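Working rules for a two-arm bench: report on our term project
Robotics Practice, Clanetora Technical College
Submitted in April

1. What we were asked to do

Our group was given the Dremstead bench and told to write a set of working rules for it. The bench has two arms that share one table. Up to then each group had used its own habits, and the only written material was the supplier's manual and a one-page sheet taped inside the cupboard door. The sheet covered the emergency stop and the fuse, and not much else.

We kept the job small. The rules had to fit on two pages, be readable by a first-year student, and be something we would follow ourselves.

2. How we worked

We ran 137 trials over the term and kept a log of each one. All of them used household objects, mostly cups, lids and a teapot, handled by both arms. The log was kept in Flovix, a shared form one of us had set up for another course. For every trial we wrote down the start position of both arms, the speed setting, who held the stop button and anything that went wrong.

The first version of the rules had 28 points. That was too many. People skipped the ones near the bottom, so we merged or dropped points until we had 20.

3. Rules about the shared area

Most of our trouble came from the area in the middle of the table where both arms can reach. In the early trials we let both arms move in at the same time, and twice the software stopped them for being too close. The rules now say:

Only one arm enters the middle area at a time, unless the task needs both.
If the task needs both, the operator says so out loud before starting.
Grippers are opened before they get close to the object.
Nothing goes on the table except the object for that trial. Pens, phones and cups of coffee go on the side bench.
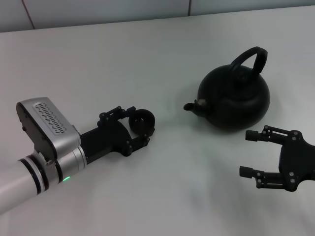

Objects with handles and spouts need an extra line in the log. The operator writes down which part is to be gripped and by which arm. We added this after a run of trials where the plan only said "pick up" and each of us had pictured a different grip. Lids are treated as loose parts – if a lid is not meant to move, it is taken off or the trial is run at the lowest speed.

4. Rules about people

One person operates and one person holds the stop button. The person with the button does not type, take notes or answer messages. Hands stay off the table while the arms are powered, even if they look idle. To move an object by hand, the operator pauses both arms, says "paused", and waits for the other person to repeat it.

We found the repeating part awkward at first and left it out for a week. We put it back after somebody reached in while the other was still pressing pause.

5. What is not settled

The Nogueira lab next door uses the same arms and has its own rules, which let one person work alone at low speed. We did not agree among ourselves on whether to allow this. For now our version says no – the group that takes over the bench can look at it again.

We also have no good rule for wiping the table. The log has a box for it, but it was often left blank.

The full log is 259 lines long, counting notes, and is stored with the final rules in the course folder.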